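4. Bench Setup and Operator Duties

4.1 Scope

This section covers daily setup of the Maurya tabletop handling cell at the Jorndale test kitchen. It applies to bench operators and shift leads. Arm calibration and gripper replacement are covered in Section 7 and are reserved for maintenance staff.

Before the cell was installed, an operator laid out the bench, moved each item by hand through the handling sequence, and wrote the result on a paper sheet. The arm now performs the moves. The operator prepares the table, starts the run, watches it, and decides what to do when a move fails. Hand sheets are kept only as a backup for periods when Datadis logging is down.

4.2 Preparing the table

1. Confirm that the arm is parked and the cell status reads HOLD.
2. Wipe the tabletop. Check that the mounting holes are free of crumbs and label scraps.
3. Place the toaster oven on the right side of the table, with its door facing the work area.
4. Place the colander, cookware, and tableware according to the layout card for the run.
5. Place the food items. Positions may vary between runs unless the card is marked FIXED.
6. Check that the emergency stop button can be reached without leaning over the table.
7. Step back behind the floor line and select READY. 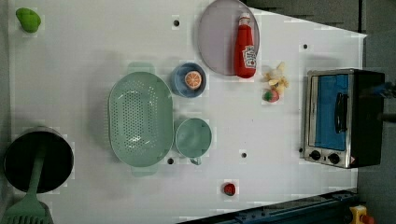

Figure 4-1. Table laid out with the toaster oven at right and the emergency stop at the lower corner.

Note: The cell does not require items to be squared to the table edge. Operators who came from the manual bench tend to straighten everything before a run. Leave items as the card shows them.

Note: The layout card lists item types and zones. If an item is missing, enter the substitute in Datadis before starting. A substitute entered after the run is treated as an error by the reviewer.

CAUTION: Do not place any item heavier than 2 kg in a pick zone. The cell will attempt the lift and then fault.

4.3 Starting and watching a run

1. Sign in at the Datadis terminal with your own badge. Shared sign-ins are not permitted.
2. Select the layout card number and press START.
3. Stay at the terminal for the first move. After that you may work at the adjacent prep counter, within sight of the cell.
4. Keep hands, sleeves, and tools at least 300 mm from the arm while the status light shows RUN. 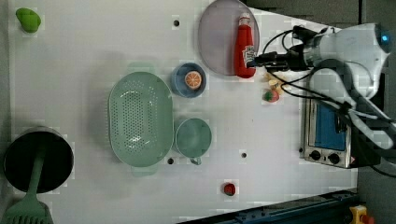
Supervision time is the largest change to the shift plan. One operator may watch one cell and carry out light prep work, but may not be assigned to a second cell during the same run. Breaks are covered by a trained relief operator or the run is put in HOLD. Most operator calls concern items close to the gripper that look wrong but are not — the ketchup bottle lying on its side on the plate, with the gripper right beside it, is an acceptable position and does not need to be corrected by hand. If you are in doubt, press HOLD and wait for the status to change before you reach in. Do not stand the bottle up while the cell is in RUN.

4.4 Failed moves

A failed move is any move that the cell reports as incomplete, or that the operator sees end with the item in the wrong place.

1. Press HOLD.
2. Record the item and the zone in Datadis. Use the comment field if the code list does not fit.
3. Return the item to its card position, or remove it.
4. Press RESUME. If the same move fails again, end the run and call the shift lead.

Failure counts are used to schedule maintenance. They are not used in operator reviews. This was agreed with staff before the cell went into service, and shift leads are expected to apply it.

4.5 Cable and arm check

Carry out this check at the start of each shift and after every 1,000 cycles, whichever comes first.

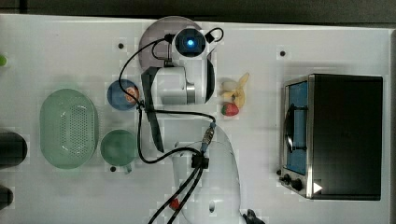

Jorndale Test Kitchen | Bench Automation Group

1. With the cell in HOLD, look along the cables from the wrist to the base. Loops across the arm are normal. A loop caught under a table item is not.
2. Check that the connectors and clips are seated. Do not pull on a cable to test it.
3. Wipe the camera lens with a dry cloth.
4. Enter CHECK OK or CHECK FAIL at the terminal.

Only maintenance staff may reroute a cable. Report chafed jackets to the Torness service desk and leave the cell in HOLD until it is released.

4.6 Training and sign-off

Operators transferring from the manual bench complete the July training module or its equivalent before working alone. The module includes supervised runs, HOLD and emergency stop practice, and the Datadis comment rules. Pay grade and shift pattern do not change on transfer. Operators who prefer to remain on hand prep should tell the shift lead before the module begins.

See Section 5 for end-of-shift cleaning and Section 6 for fault codes.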